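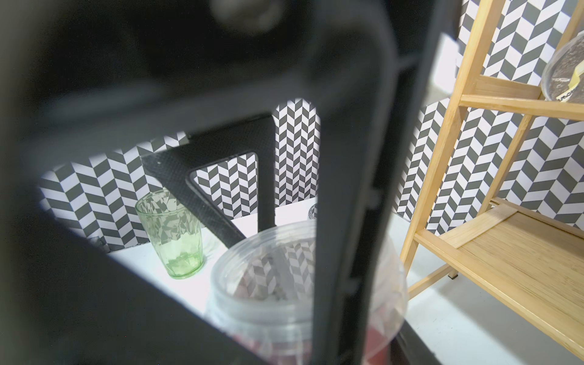
Motley lost the toss and Thaddeus Ambrose put his pads on without being told. He had opened for the club since before the new pavilion, and this season he had 100 runs from all his innings put together. Noemi Ostrowski, the captain, was at the tea room wall with the team sheet. The paper in there was a black-and-white herringbone, and when she looked at it too long the zigzags began to slide. She wrote Jingyi Qian at the top, then Otis Rosenthal, and put Thaddeus at 6.

"You're moving me down," he said.

"I am."

"For a kid who's played one game on this ground."

"She made 644 runs for Gisside last year," Noemi said. "You know that. You told me to sign her."

He sat down on the bench and undid one strap, then did it up again.
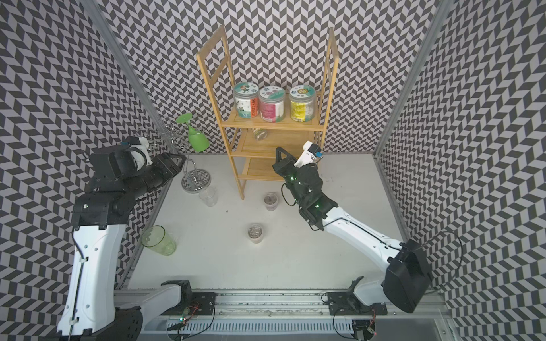 Three jars with white lids, top shelf.

Jingyi came in with her helmet under her arm and saw the sheet. She didn't say anything for a while. Then she asked Thaddeus which end the ball kept low.

"Brannigan end," he said. "Get forward early. Don't try to cut there before lunch."

"All right."

"And Otis won't call. You have to watch him - he just goes."

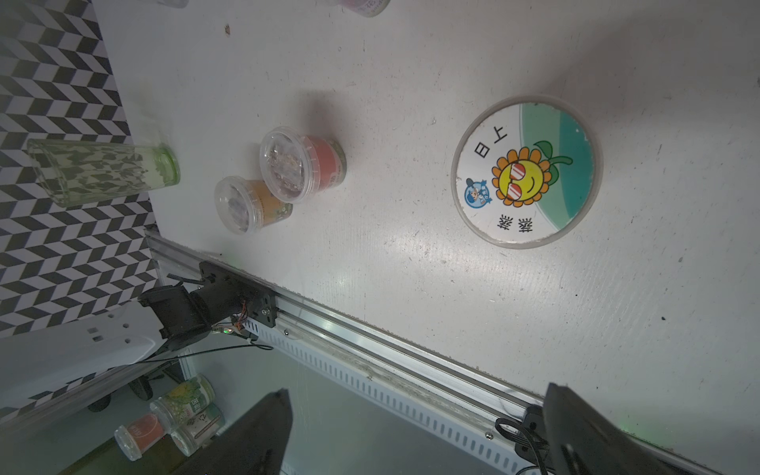 The sunflower coaster and two cups on their sides.

Dineo Naidoo took the new ball for the visitors. The first one stayed low outside off stump and Jingyi was already forward to it. Thaddeus watched from the steps with his bat across his knees. The second she pushed into the covers, and Otis went without calling, and she was halfway down before he had grounded his bat.

"She was watching him," Noemi said.

"I saw," said Thaddeus, and moved over so she could sit.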